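The Breakfast Table, Reconsidered

Toast is the first thing most people learn to cook and the last thing they think about. It takes one ingredient, one machine and a couple of minutes, and it still manages to arrive at the table cold, limp or scattered in crumbs across the counter. I spent part of last fall in Prondby, a town with more bakeries than it needs, looking at how people make toast at home and what they keep beside the toaster.

The town makes a good place to ask. Prondby has 3,300 residents, and Werkance, a housewares shop on the main street, has sold breakfast things there for two generations. The front window holds kettles and egg cups. Toasters are along the back wall, and next to them is a shelf of toast racks, which the shop has never stopped carrying even in the years when they hardly sold.

A toaster is a simple appliance. Wires get hot, bread browns, a spring lifts the slices out. The differences that matter are the width of the slots, the length of the slots and how easy the crumb tray is to remove. Two long slots side by side will take the big oval slices from a country loaf, which short slots won't, and they will also hold ordinary sandwich bread two to a slot. Wide slots suit bagels and thick-cut bread. Thin bread tends to lean in them and brown more on one side, so a good toaster has guides that close in on the slice when the lever goes down.

The numbers on the dial are less helpful. They don't match from one brand to the next, and bread matters as much as the setting. A sweet loaf browns fast. Sourdough takes longer and goes from pale to dark in the last half minute. Day-old bread toasts better than fresh, as it has less water to drive off.

The trouble starts when the toast comes out. Hot bread gives off steam, and if it lies flat on a cool plate the steam has nowhere to go. The underside turns soft in a minute or so. Stack the slices and it happens faster.

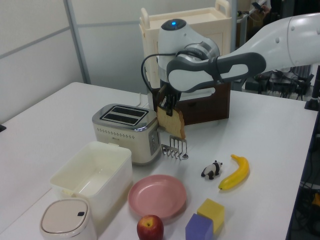
A rack fixes this by holding each slice on its edge with air on both sides. The toast stays crisp and also cools quickly — that is the old complaint about racks, and a fair one. People who like butter melted all the way in should butter at the toaster and skip the rack. People who like it cold and thick on top, with marmalade over it, should let the slice stand a minute first.

Most of the racks at Werkance are metal, with upright wires set at an even spacing. The one thing to check before buying is the gap. Older racks were made for thin slices, and a modern slice of bakery bread may not fit, or may go in and refuse to come out. Pludgate, a small maker whose racks fill the middle of the shelf, offers a wide version for this reason. It holds fewer slices, and it takes up the same room in the cupboard.

Plates come next. Plastic is fine for toast and sensible for small children. A raised rim keeps crumbs on the plate, and it gives a child something to push a crust against. China feels colder under the bread unless it has been warmed, and few people warm a plate on a weekday.

Then there is the mess. Crumbs go everywhere within arm's reach of a toaster, and the kitchens I liked best had accepted this. They kept a small lidded bin on the counter for crusts, apple cores and tea bags, emptied every evening. Some kept an open tub nearby for the things that otherwise drift around the table, including toys, which seem to come to breakfast in any house with a child in it. Clear everything into the tub, wipe the table, put back what belongs there.

The toaster itself should be unplugged and cool before anyone goes near the crumb tray. Once a week is enough for a family. Slide the tray out over the sink, brush it, dry it if it was washed, and slide it back. Toasters without a tray have to be turned over and shaken, and they never come completely clean.

Fruit earns its place on the table too. An apple cut into wedges goes with toast and sharp cheese, and at Wiriya, the café across from the shop, that is the whole breakfast menu until ten. The toast there comes out in a rack with the butter in a separate dish. In November they switch to a dark rye that needs two rounds in the toaster, and the regulars know to order it before they take off their coats.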